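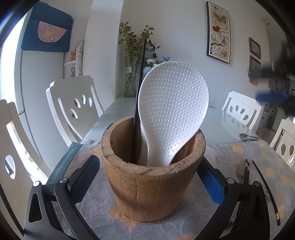

Request from Teófilo Mamani, 2021-03-16. I write about the wooden pot for utensils that came with the Kanel table set. The wood has opened. A dark crack goes from top to bottom on the front side, and the rim is rough and flaked in places. There are also a few dark stains near the lip, on the same side where I always put the wet things. We keep the white rice paddle in it, the plastic one with the small bumps, and one long thin black stick. I bought the set in November and I would like to know if the pot can be repaired, and if it is still safe for things that touch food.

Order placed with: Onuoha web shop
Item: utensil pot, wood, light finish
Priority: normal
Assigned to: Ah-rin Lim

Reply, Ah-rin Lim
Thank you for the clear report, Mr. Mamani. Before I can decide between repair and replacement I need some more information. Do you wash the pot in the machine or by hand? Does it stand near the stove or a heater? When you pour a little water inside, does it come out through the crack? Please do this last test over the sink.

Reply, Teófilo Mamani
By hand, always. My mother-in-law did soak it one night in the sink with the bowls, I must admit it. It does not stand near the stove, it lives on the dining table, which is glass, and we have a cloth under it. I did the test with water. After 4 minutes there was a thin wet line on the outside, in the lower half. No drops.

Reply, Ah-rin Lim
Then the crack goes through the wall, but it is narrow. The night in the water is the likely cause -- the wood takes in water, grows, and when it dries too fast it splits along the grain. Please try the following.

1. Take everything out and wipe the inside with a cloth that is almost dry. No soap.
2. Leave the pot upside down on two chopsticks, so the air can go in, for 3 days. Keep it out of the sun.
3. Sand the rim lightly with fine paper, along the grain, until it does not catch on a fingertip.
4. Rub in Rosix board oil, inside and outside, and wait one night. Repeat once.

Do not put glue in the crack. The glues we know are not all suitable near food, and they leave a hard line that opens again beside the old one. The stains will become lighter with sanding but will probably not go away.

Reply, Teófilo Mamani
I did all the steps. The rim is smooth now. The crack is still visible but it looks more closed, and with the water test I see no wet line after 4 minutes. The stains stayed. One question more: can the rice paddle go back inside when it is still damp?

Reply, Ah-rin Lim
Please dry it first, also the handle, because the water runs down and collects at the bottom. If you often need to put it away damp, a Flullon drip cup fits inside a pot of this type and can be emptied. I leave the ticket open until you have used the pot again for some time.

Status: waiting for customer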